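Writing the Notice – handout for week 3

Semlow Evening Classes, Family History and Memorial Writing

Last week I went on far too long about headstones, so we never got to newspaper notices. I've put my notes down in full this time (sorry, they ramble!) so you can work through them at home before Saturday.

A death notice and an obituary are two different animals. The notice is paid for by the family, usually by the line, and it exists to tell people that someone has died and where to go and when. The obituary is a small life story. Most of what you'll see in the Kullier paper is a bit of both, and I'm fine with that as long as you know which part you're writing.

Start with the full name, and put the nickname in if that's what people called them. I once read a notice three times before I realized it was for a neighbor I'd only ever known as Pundatness, after the farm. Then age, town, and the family. Go through the family in order – parents, spouse, children, grandchildren – and say clearly who died before and who is living. 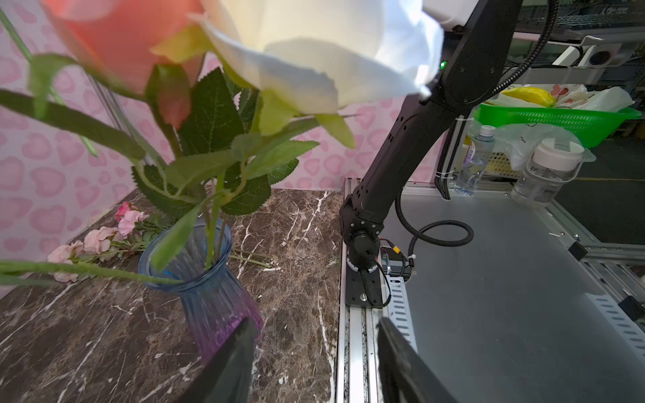
Do we have to list every grandchild by name, though, because my aunt had 20 of them and the paper charges by the line? That came up in the Monday group as well, and my answer is no. "Twenty grandchildren" is perfectly polite. What you can't do is name some and leave the rest as a number. People keep these clippings for decades, and the ones who got left out remember.

Now the middle part, where I get excited. You get maybe two sentences for a whole life, so pick things a stranger could picture. "She loved her family" could be anybody. "She ran the Sosa ferry canteen and never wrote down a recipe" is a person! Work, clubs, a stubborn habit, a dog. Read it out loud to somebody who knew them and watch their face.

Last come the arrangements: place, day, time, visiting hours, and what the family would like about flowers or donations. Check the time twice. I mean it. I have seen a service printed for the wrong afternoon, and the phone calls were awful. 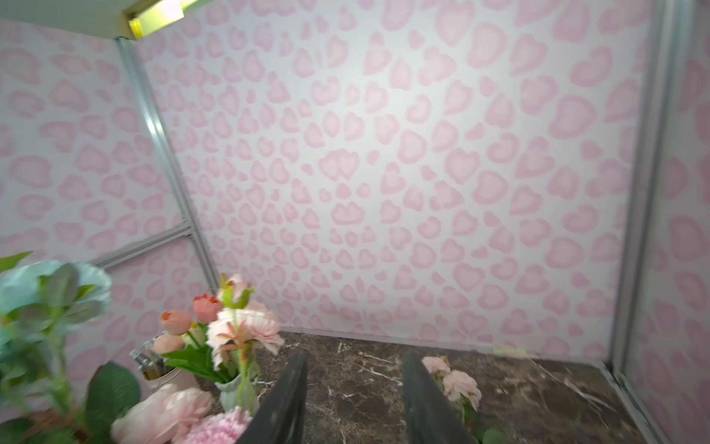

Pink heart-and-spot pattern on white

For Saturday: write a notice of no more than 90 words for a relative from your own tree, then cut 20 words out of it without losing a name. Bring both versions, and a pencil.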